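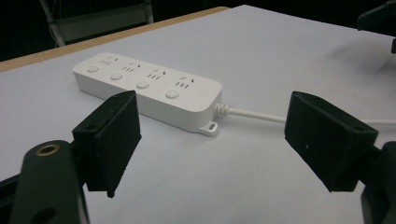

White power strip on the table.

We lost to Zurkeo by three runs. They made 116, which is not many on our ground, and we had all 40 overs to get them. I have gone back through the scorebook a few times now and I want to write down what I think went wrong before the off-season sets in and I start remembering it differently.

For anyone who doesn't follow our league, Gesimberg plays its home games on the lower field, the one with the slope toward the creek. The pitch is artificial turf over concrete. The outfield is whatever the town mower leaves us. In May the ball runs off fast, and by late August it stops dead in the long grass on the creek side, so a shot that would be four in spring is one, maybe two if the fielder is slow getting down there. Everybody in our team knows this and we still bat in August as if it were May.

The first problem was with the ball, though, before we ever picked up a bat. We gave away 17 wides. I was standing at mid-on for most of them and I can't put them on one bowler. The opening pair had a few each, the spinners had a few, and I had two in an over that I would like back. The league tightened the leg-side wide rule this season, so anything past the batter's pads gets called, and we had been told this at the start of the year and had played under it for months. That is a lot of runs in a game decided by three. Each one is also an extra ball, and Zurkeo scored off several of those.

I don't think we practice for it. Our net sessions are mostly a batting session with some tired people throwing the ball at the batter. There is no umpire in the net and no line marked on the mat, so a ball down leg gets swept or left alone and the bowler walks back and does the same thing again. I asked for a line of tape on each side this summer. We did it once, the tape came up in the rain, and it never got put back. 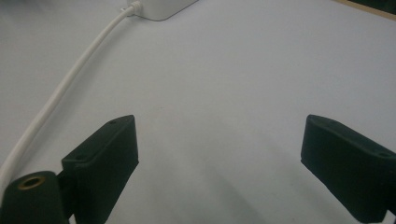 The other half of it was the chase. Our openers did well. They took their time, left the wide ones, ran hard, and by the drinks break we were ahead of where Zurkeo had been at the same point with plenty of wickets left. I remember sitting on the bank with my pads on thinking I might not have to bat.

Then we got slow. I don't mean that anyone played badly. Their off-spinner came on from the creek end and bowled very straight, and for seven overs we pushed him back down the pitch. Two of those overs were maidens. There was a single on offer to deep point almost every ball, because they had put the fielder right back on the boundary, and we weren't taking it. The batters said afterward that they thought they had time. They did have time at that stage, but once the spinner was finished we needed runs from people lower down who don't usually have to find them, including me.

I came in with four overs left. I hit one ball properly, toward the creek, and it went into the long grass and we ran two. In May that is the game. I was out two balls later, caught at mid-wicket trying the same shot. The last pair got us close and then ran out of balls. We weren't even bowled out, which bothers me more than if we had been. There were wickets left in the dressing area and three runs missing on the board.

I put a shorter version of this on the league message board the same night, mostly because I couldn't sleep, and got more replies than I expected. Several were from people at Hailu, who had almost the same game against Zurkeo in June and lost that one too. Their view was that the off-spinner is the whole story and that you have to go after him in his first two overs, even if it costs a wicket. I can see that. I'm not sure we have the batter for it.

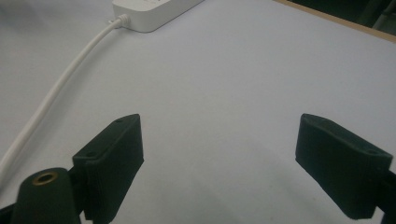
Another reply said that I was making too much of the wides: every side in the league bowls them, Zurkeo surely bowled their share, and the real fault was a batting order that sends its best runners in at the top and leaves the slowest pair together for the last over. I looked it up. Zurkeo did bowl wides at us, though fewer than we bowled at them, so I'm sticking with my point. The part about the batting order I had not thought about, and I believe it is right. Our quickest runner bats at two and is usually gone by the middle of the innings. The last pair that day were a wicketkeeper with a sore knee and our fast bowler, who had already done his full share in the heat. There was an easy two in the second-to-last over that they jogged for one.

So I have been playing with a different order on the back of an old fixture card. I would move one of the quick runners down to six and have him stay there whatever the score is. People don't like being moved down. They hear it as a demotion, and in club cricket, where some folks drive an hour and only get one bat every other week, I understand why. I drove to Plarik twice this year and faced a total of five balls. Still, six is where these low chases get decided on our ground, at least at the end of summer, and I would rather have somebody there who turns ones into twos.

I would also like us to keep a better book. Ours has the runs and the wickets, but we don't mark dot balls by bowler or write down where the runs came from. The Plarik scorer does it in colored pencil, a different color for each bowler, and you can read their innings across the page like a calendar. I sat next to that table in July and was a little jealous. When I tried to work out how many singles we had turned down during the spinner's spell, I had to rely on memory, mine and other people's, and we all remember it a bit differently. One of our openers swears there was never a fielder on the point boundary.

The field gets reseeded in October and we are off it until spring. The indoor hall in town has one lane we can book in the evenings starting in November, and I have put my name down for it. The floor in there is flat and painted, so tape should stay on. I plan to bowl most of the time. If you play for us and want to come, bring a ball that isn't too beat up, because the hall's own are mostly string by now.

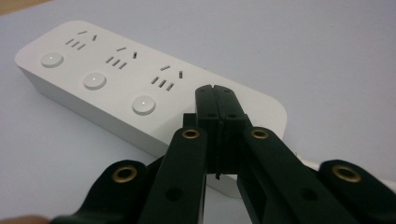 Power strip with its three outlets.

One correction to my message board post. I wrote that we bowled 16 wides. I had missed one at the bottom of a page, in the over before drinks, and it was one of mine. The number is 17.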